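Marisol Benavides
5/18/26

Monday on the shirt cell. I've been promising a maintenance thread on Gullus for weeks, mostly to people who made the mistake of asking how my day was. Here it is. Get a drink.

For new arrivals: Gullus is a two-arm folding cell. It lives in Skillville, in a lavender room, a color I didn't choose and have come to find soothing during a fault. It folds shirts. Some of the time it folds shirts.

Complaint on the log this morning, in full: "right one grabby." Signed by Abdul-Rahman Lamptey, who had the late shift and is not paid by the word.

"Grabby" can mean a few things. The grip force is set wrong. The fingers aren't closing square. Or there's a rough spot on a finger and the cloth doesn't let go when the finger does. I check the fingers first because it costs me a flashlight and a bad knee.

So I parked both arms, locked out, got down there and ran a scrap of nylon stocking along every edge of every finger. Old trick from a weaving shop. If it snags nylon, it'll snag a shirt. Left finger of the right-hand pair: nothing. Right finger: stocking ruined in one pass.

Then I pulled up the wrist camera, put a shirt under it, and looked at what I should have looked at in March.

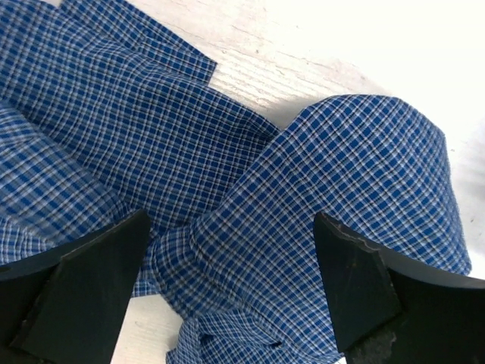 Right finger, lower edge. The gray pitted part used to be black.

The left finger has a few light scuffs and is otherwise aging better than I am.

How does a finger that only ever touches cotton get chewed up like that? Easy. It also touches the table. Every pinch on a flat layer means going down far enough to get under the cloth, and "far enough" is a number somebody typed in. I was the somebody.

First fix, then: pick height. I jog the gripper down over bare table with a strip of printer paper underneath, stop when the paper drags, back off until it slides, and save that. Do it at the four corners and the middle. If your table is flat all five will agree. My table is painted wood and has opinions.

Lowest to highest spot, the spread was 3 mm. I'd been running one height for the whole surface and letting the finger absorb the difference.

Options: shim the table, or teach the height as a map. I did the map. Shimming is the right answer and I will do it on a day when I feel like the kind of person who shims tables.

Second fix: the finger itself. You can file a burr down, and I did that once before, and it lasted 5 days. Once the coating has started to lift, the file just gives it somewhere new to start. Swap it.

Spares come from Undusthorpe as pairs. You may not buy one. I asked. I was told that fingers are matched, in the tone people use for kidneys.

They have a point, annoyingly. New finger against old finger leaves one face high, and the cloth rolls out of the pinch on the high side. I've tried it. Change both.

Swap procedure, for whoever inherits this:
Lock out, then tag out, then try the start button anyway.
Support the jaw with your hand before the second screw comes out.
Clean the seat. Lint gets behind there and sets like felt.
Screws in finger tight, close the jaws on a feeler gauge, then torque.
Re-zero the stroke. Everybody forgets to re-zero the stroke. I've forgotten it today already.

Philomena Adjei asked why I don't put rubber pads on the fingers and be done with it. We had pads. They gripped beautifully. They gripped so beautifully that the arm would open up and leave with the shirt.

While the fingers were off I did the cables, since I was already on the floor and it's a long way back up.

Each arm has a purple cable, and every cable complaint on this cell has been a loop that was too short or too long. Too short and it tugs when the arm goes high. Too long and it finds a shirt to lie on.

The lift is the test. If the cable's going to complain, it complains when one arm takes a collar all the way up and the other one stays low and holds its side.
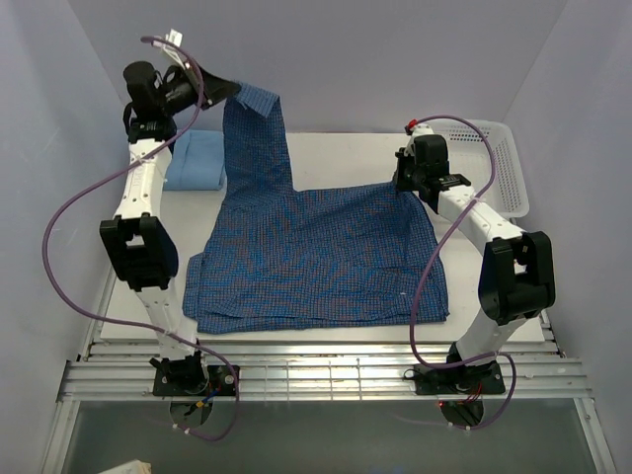

I run that lift by itself at slow speed, ten times each way, and keep my eyes on the cable and off the shirt. It's harder than it sounds. The shirt is the interesting part and the cable is the part that breaks.

What I want is a loop that changes shape and never goes straight. If it goes straight at any point in the move, I give it slack at the base end. Never at the gripper end. Slack up top swings, and then you get to learn how strong a connector latch is.

The left side got more slack at the base. The right side passed and I left it alone, a skill I came to late in life.

Base bolts: paint marker across every head, so you can tell from standing height if one has crept. None had. I checked them with a wrench too, then redid the paint, then got paint on my sleeve.

Software, briefly. Mohammed-Awal Kpodo keeps the motion programs in a thing we call Bawa, and Bawa holds its own copy of the pick height. So you can teach a lovely new height map at the cell, go to lunch, and come back to the old one.

I know this because I went to lunch.

Save it in Bawa first, push it down, then check the number on the cell. If those two disagree, believe the cell and go find Mohammed-Awal.

Back from lunch, map restored. Earlier, with the old fingers still on, I'd done the wrist camera check along the side of the table. The edge is where things go wrong after a height change, because cloth that's partly up on the rail sits higher than cloth that isn't.
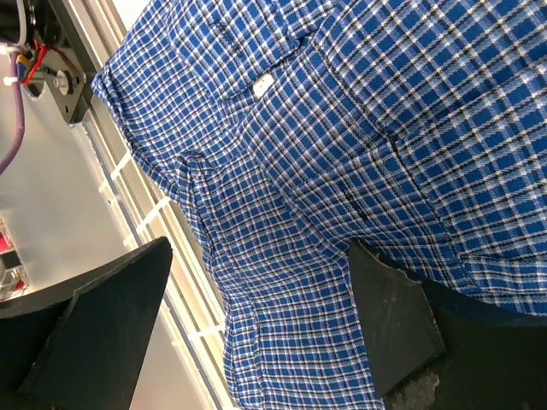

My rule for the edge is to drag the shirt in toward the middle before any pinch, even if it costs a move. A pinch on the rail is metal on metal with a little plaid in between. Great way to buy another matched pair.

Also on the edge list: clips. Push each one with a thumb. If it rotates, replace it, and don't be the person who adds a zip tie "for now." I cut off a "for now" last year that was older than our coffee machine.

Test run was 22 shirts, mixed sizes, all through the grabby step. No hang-ups at release on the right side. Two folds came out crooked, and both were crooked in the way they were before, so that's a separate thread and a separate mood.

Ülle Zariņš wants the finger check put on a schedule. Agreed. Stocking test every 72 running hours, logged, with the snagged spot sketched on the card. I'm supplying the stockings and would like it noted that I'm expensing them.

Old pair is in a bag on my desk, labeled, right one circled. If you run a cell like this and your fingers are wearing on the lower edge too, tell me what your table's made of.

Log entry for today: "right one less grabby." I can be brief too, Abdul-Rahman.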